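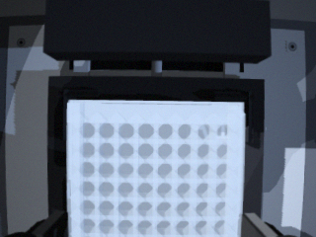 Biology 3791: Planning and Reading Small Experiments
Handout for Week Two: Controls, replicates, and the trouble with edges
Nadja Hubmann, Lykkegaard Building, Room 728
Revised 15/08/2021

Welcome back, everyone, and a special welcome to those of you who joined after the first meeting. These notes go a bit further than the lecture did, mostly in the places where I ran out of time or wandered off into the barley story (which I have written down properly below, for those who asked). Please read the first two sections before lab. The rest can wait for a quiet evening.

What are we comparing?

Before you pick up a pipette or a trowel, write one sentence that names the two things you want to compare. I mean a real sentence, with a verb in it. "Effect of salt on germination" is a title. "Barley seeds watered with salt solution will sprout later than barley seeds watered with tap water" is a comparison, and you can already see from it what you will have to measure and what you will have to keep the same.

Last year I collected these sentences at the start of the term and handed them back at the end, and several people were surprised to find that the experiment they had run was a different one from the experiment they had promised. There is no shame in that! Plans change for good reasons all the time. But do write the new sentence down when the plan changes, and put it in your notebook next to the old one, so that when you sit down to write your report you know which question your numbers belong to.

Controls

A control is the part of the experiment where you leave out the thing you are interested in and keep everything else. We will use two kinds in this course.

The negative control should show no effect. If you are testing an extract dissolved in alcohol, your negative control gets the same amount of alcohol without the extract. Giving it plain water is the most common mistake I see, and it's an easy one to make, especially late in the afternoon. With water in the control you have changed two things at once, the extract and the alcohol, and you will never be able to pull them apart afterward.

The positive control should show an effect that you already know about. If you are looking for something that slows the growth of yeast, include something that is known to slow the growth of yeast. Suppose your positive control does nothing. Then you know that something is wrong with the method, and a flat result from your extract tells you very little. Without that control you might have gone home believing the extract was harmless.

There is also the blank, which people like to confuse with the negative control. A blank has no organisms in it at all. It tells you what your instrument reads when there is nothing growing, and you subtract it from the other readings. If your medium is a deep color, as some of ours are, the blank can be quite a large number, so don't be alarmed.

Replicates, true and otherwise

Here we come to the part of the course that causes the most grief, so I'll go slowly.

Say you grow one flask of yeast and then take eight samples from it, and you measure all eight. You have eight readings. How many replicates do you have? For the question "how steady is my hand and my instrument?" you have eight. For the question "how do flasks of yeast behave?" you have one, and measuring it all day long will not give you a second. Repeated measurements of the same flask are called technical replicates. Separate flasks, each started from its own culture and treated on its own, are biological replicates.

Both are worth having. Technical replicates catch a slip of the pipette. Biological replicates tell you how far you may trust your result beyond the one flask on your bench. When you fill in your summary table, the number in the column marked n is the number of biological replicates. Average the technical ones first, and then forget about them until someone asks.

For our labs I want at least three biological replicates of every treatment. Three is a small number and I know it; it's what our bench space and our Thursday afternoons allow. With three you can see a big difference and you will miss a small one, and I would like you to say so in your reports in plain words.

The barley story

Many years ago, long before I taught anything, I spent a summer at the field station in Braltov helping with a trial of a barley variety called Primness. It was a pretty plant, short and very upright, and the question was whether it would outgrow the older variety that all the local farmers planted. We had one long field on a slope. Primness went in at the bottom and the old variety went in at the top, and the reason was simply that the seed bags had been unloaded in that order.

Primness did wonderfully. We were all delighted, and I wrote home about it. Then a visitor walked the field with us one evening and asked whether the bottom of the slope was any damper than the top. Well, of course it was. Every drop of rain that fell on that hill ended up at the feet of the Primness. We had spent a whole season comparing damp ground with dry ground, and we had 500 neatly labeled paper bags of grain to show for it.

The next year the field was cut into strips running across the slope, and every strip held a plot of each variety, in an order decided by drawing slips of paper out of a hat. Each strip was then a fair little contest of its own, since both varieties in it sat at the same height on the hill. Those strips are what the textbook calls blocks, and the hat is what it calls randomization. I have been fond of both ever since.

Your bench is a field on a slope

You may feel that all of this is a problem for people in rubber boots. But every working surface has a slope of some kind. The end of the bench near the window is warmer in the afternoon. The back of the incubator is warmer than the front, and the top shelf differs from the bottom one. The first samples you prepare sit waiting longer than the last ones.

Multi-well plates have their own version, and it has a name, the edge effect. Wells around the outside lose water faster than wells in the middle, so whatever is dissolved in them becomes more concentrated over time. They also warm up and cool down sooner. If you put all your controls in the outside column because it is tidy and easy to remember, you have planted them at the top of the hill.

There are a few ways to deal with it. Pick the one that suits your experiment and mention it in your methods section.

Fill the outside wells with plain medium and use only the inner ones. You lose a lot of wells this way, but it is simple, and it is what I recommend for your first attempt.

Spread every treatment across edge and middle positions, by drawing lots or with the random number table in the back of the course reader. Keep the map! A randomized plate without its map is just a collection of mysteries.

Treat each row as a block and put every treatment once in every row, shuffled. This is the Braltov method in miniature, and it lets you check afterward whether some rows ran high or low.

Whichever you choose, keep the lid on, and keep the plate away from the fan.

A word on dilutions

Some of you asked about serial dilutions after class. In a twofold series, each step takes half its volume from the step before and half from fresh medium. Mix well before you move on, and change tips between steps — a tip carries a little of the strong solution down the line with it. An error made early in the series travels into every step that follows, so if you know you have slipped at the second step, start over. It costs a few minutes. Your replicates should be separate series, each made from the stock, for the same reason I gave about the flasks.

For lab this week

Bring your comparison sentence, written out by hand or typed, along with a sketch of your layout on the grid paper I handed out. Mark your controls clearly and write down how you decided where each treatment goes. I will come around and look at every sketch before anyone pours anything, so there may be a little waiting, and I ask for your patience with that.

The reading is the Zimgate case in the course reader. It's a short one, a seed company's germination trial that went to two different greenhouses, and I would like you to come with answers to the following.

What was the experimental unit in the trial, the seed, the tray, or the greenhouse?

Which differences between the two greenhouses could have produced the same result with no treatment at all?

If you were given the same number of trays and one more month, from the beginning of May, how would you arrange them?

Office hours are on the door. If the door is closed, do knock, as I am probably only eating a sandwich.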